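Givberg Workshop - Bench Surfaces and Backdrops
Gallery and surface notes

Home | Benches | Surfaces | Storage | Contact

The pages in this section record the work surfaces in the Givberg shop, bench by bench. Each entry gives the covering, the backing, the cleaning method and the present state of wear. The notes were collected by Dalal Fakhoury and Garnet Landry in March and put in order by Umut Kaplan. Corrections go to Umut.

Terms used on the page: "mat" means a loose or lightly fixed sheet on top of a bench. "Top" means the bench itself. "Backdrop" means any wall of fabric or board standing behind or beside the work area. "Scuff" is a mark in the surface that a cloth will not remove. "Transfer" is a mark left on the surface by another material, and it often comes off.

Bench A - assembly
Bare beech top, oiled. No mat and no backdrop. Oil is applied twice a year and left overnight with the bench clear. Glue drips are taken off with a card scraper once hard. The front edge has a shallow dip where the vise was mounted before it moved to the left end. Dalal wants the edge planed back. Garnet would leave it until the top is next flattened.

Bench B - paint and labels
Steel top with a paper cover, changed when the paper is full or torn. Rolls are kept under the bench on a dowel. The cover is held by magnets at the corners, and these should be lifted straight up. Dragging them has left rust-colored lines at the back right. Solvent cans stay in the cabinet when not in use and are never left standing on the paper overnight.

Bench C - electrical
Gray rubber mat, grounded at the rear left corner. Clean with mild soap and water only. Alcohol dulled a patch of the old mat and the replacement was bought from Pallaven on Alper Eren's order. The ground lead is checked on the first Thursday of the month and the reading goes on the card on the shelf. Solder flecks are picked off with a plastic blade.

Bench D - cutting
Self-healing mat with a printed grid, 2 layers: the good mat on top and a retired one beneath it. Rotate the upper mat half a turn when the cuts along the front begin to catch the blade. The grid is for placing work, and final measurements are taken with the steel rule. Heat will warp the mat, so the glue gun and the iron are used at Bench A.

Bench E - packing
Laminate top, wiped at the end of the day. Tape residue builds up at the right end, below the dispenser. Citrus cleaner removes it if left on for a few minutes. The cardboard offcuts bin is under the left end. The load limit is 40 kilograms per shelf and the limit is stenciled on the upright.

General cleaning order
Clear the surface completely. Brush toward the front edge with a soft brush. Wipe once with a damp cloth and once with a dry one. Lift the mat only after the dry wipe - grit under a mat does more damage than grit on it. Check the underside, brush the top, and let both air before the mat goes back. Lay the rear edge first and roll forward. Air trapped in the middle works its way out over a day or so, and pressing on it with a hard tool leaves a ring.

Inspection
Surfaces are inspected under side light from a hand lamp held low. Overhead light hides shallow scratches, especially on dark mats. Marks are noted by position: front, center or rear, then left, center or right. Length is given only for cuts that go through the top skin. Such a cut will lift at its edges sooner or later, and the mat is then moved to a bench where it matters less.

Fabric backdrops
The shop uses plain white fabric in place of painted board for the small walled areas. It weighs little, comes off for washing and does not throw glare back at whoever is working. The drawback is creasing. Fabric stored folded keeps its folds for weeks. Gönül Tatlı stores the spare panels on a cardboard tube and has had better results, though the tubes take up most of the long shelf. Panels are washed cool, hung by the upper edge and put back up slightly damp. Pull toward the corner first, then along the top. A hot iron is acceptable on the spare panels if a test piece is tried first.

Rails
The frames around the walled areas are of aluminum extrusion. Wipe with a dry cloth. Slots collect lint from the fabric and are cleared with a narrow brush. Cut ends need a cap or at least a filed edge, or they will mark any mat they touch. Asar supplied the caps now in stock, and Dönmez has quoted for longer rails that would not need joining.

Bench F - green mat, white fabric walls
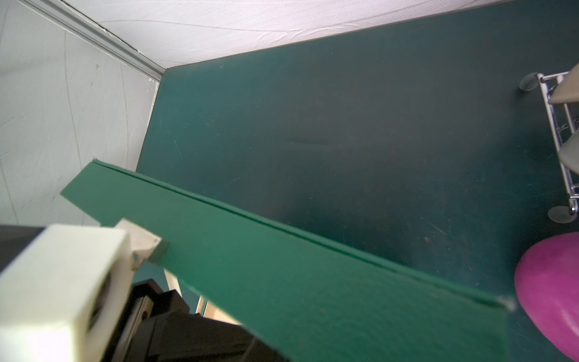 Dark mats are the hardest to judge for wear, since dust, transfer and scratches all show pale on them. Brush before recording anything, and record only what remains. On the Bench F mat the entries are faint scratches, pale specks and scuffs, plus a short dark streak near the center of the surface. The streak is listed as transfer until a damp cloth says otherwise. The fabric has thin wavy wrinkles as well as soft fold creases, and there are a few small dark marks on the left panel. The long flat board is a slightly lighter, more saturated green than the mat and can still be told apart from it at a glance. Gray aluminum rail, left side.

Bench F, action list
Mat: damp wipe on the dark streak, then side light. Keep in service.
Left panel: remove, wash cool, hang by the upper edge. Fit a spare in the meantime.
Rear panel: re-tension from the corner. Wash only if the creases hold.
Rail: dry wipe, clear the slot, check the end nearest the mat.
Board: store flat. Boards stood on end against a wall take a bow that is slow to come out.

Replacement stock
Mats are bought in one size and cut down at Bench D with a fresh blade and a straightedge clamped at both ends. Offcuts wider than a hand are kept for lining drawers. White fabric is bought by the roll, and the present roll has 27 meters left. Do not mix fabric from two rolls in one corner. The whites differ enough to show at the seam, and Garnet has twice had to take a finished corner down for that reason.

Abrasive for dressing cut edges is 2000 grit, used wet, on a block. Coarser paper leaves a gray haze on dark mats that does not wash out.

Entries for the outdoor bench and the loading table are kept by Alper on the Storage page.

Back to Surfaces | Next: Drawer Linings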